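**Imberg workshop passes 1,000 recorded examples**

The small team at Gatel's Imberg workshop has had a busy June, and we are very pleased to pass on the news that their collection of handling examples has now gone past 1,000. Each one is a short recording of a robot hand dealing with a single object, and together they will be used to teach a learning system how to pick up and put down car parts and other awkward shapes.

Špela Pavlović, who leads the work, had hoped to be at this point by the spring, but a good many early recordings were set aside and done again (she is rather strict about that, and her colleagues have come to be grateful for it). 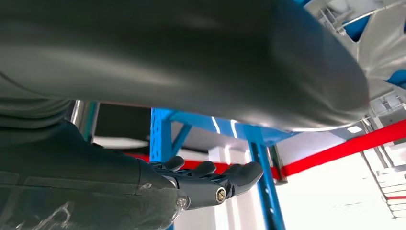

**Why does a learning system need so many examples?**

Small changes in where an object lies, or how the hand comes towards it, can throw the system off, so it has to be shown plenty of versions of the same job before it can cope with a new one.

Herman Ismail and Zuzana Šťastný share the recording between them, usually in sets of 20, with a pause after each set to look back over what they have got. Hubert Sikora then goes through the lot and labels every recording by object and by result – the failed tries are kept too, under their own label, and he tells us that over 100 of them have already been put to good use in testing.

Car parts have taken up much of the month, and hubcaps have turned out to be everyone's favourite, with all those openings and ribs for the fingers to find.

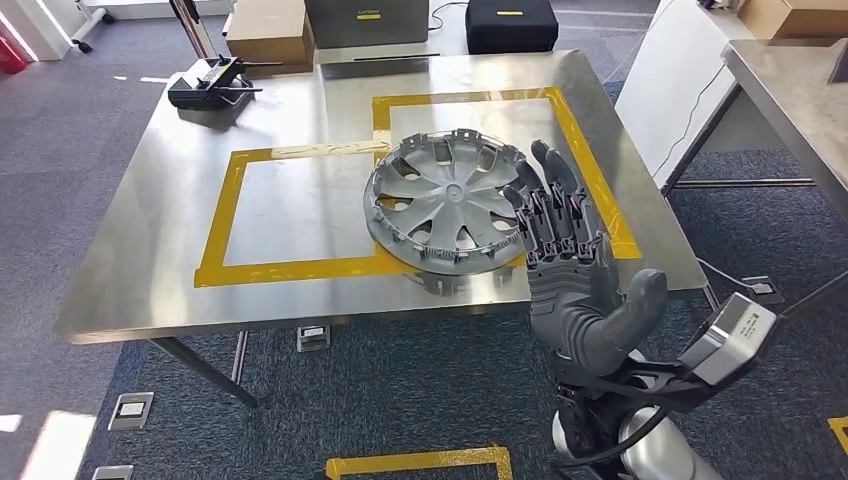
*A hubcap on the taped steel table at Imberg, with the robot hand raised beside it.*

The team is now aiming for 2,000 examples, and Dedari has kindly offered to lend a further batch of parts for the second half.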